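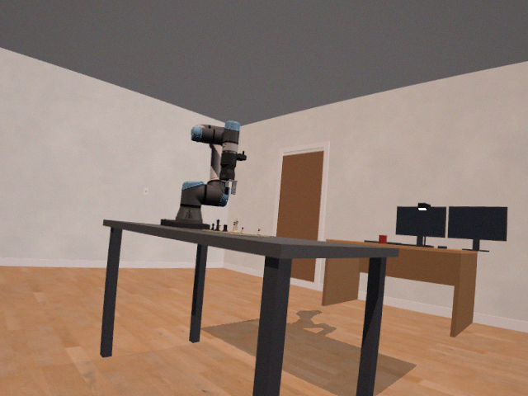 Ok Beltandale golf thread, bc people keep asking me if the back nine is open. It is. Sort of. Holes 10 through 16 are playable, 17 has a temp green and it's rough. New pro shop counter isn't in yet either, they want a thick charcoal top on square legs like the table up there, over a wood floor. Fine by me. Just give me somewhere to put my scorecard

Greens first. Slow. Slower than March even. Casimiro Calvo (head greenkeeper, good guy) told me they raised the cut for the heat and won't drop it till the nights cool off. So quit yelling at the kid in the shop about it

Bunkers: new sand on 4, 11 and 12. Very soft. Plugged twice on 11, said some words

Membership stuff. Weekday rate went up 6 bucks a round. Range tokens same price. Member number 2193 is me if anybody wants a game, I'm on the sheet most mornings

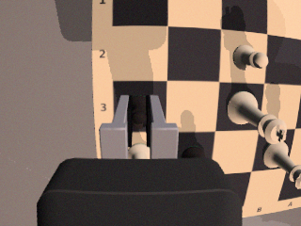 Chess, cream pieces over on the right.

Back to it. The Mivard Cup. Format is changing AGAIN, pairs this year, better ball, full handicap. Field capped at 100. Emiliano Montes is doing the draw and he says late entries go on a waiting list, no exceptions, so dont message me

Last year I played it with a borrowed putter and finished nowhere. This year I have my own putter and will also finish nowhere

Cart path by the Cabrera pond is still busted. Walk it or go the long way behind the 7th tee. Two people got stuck last week and I had to hear about it all thru lunch
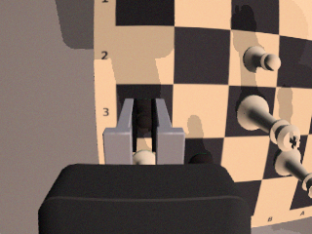

BELTANDALE, 2022-07-20
Evening update from the parking lot. Played nine. Wind straight in your face on 14, took driver and then a 5 wood and was still short. Temp green on 17 is bumpy but they rolled it so its better then it was

Stitora shirts for the Cup are in the shop, the green ones run small, size up

Tee sheet for the practice round goes up tomorow at noon. Early slots go fast. I want the first one, leave it alone pls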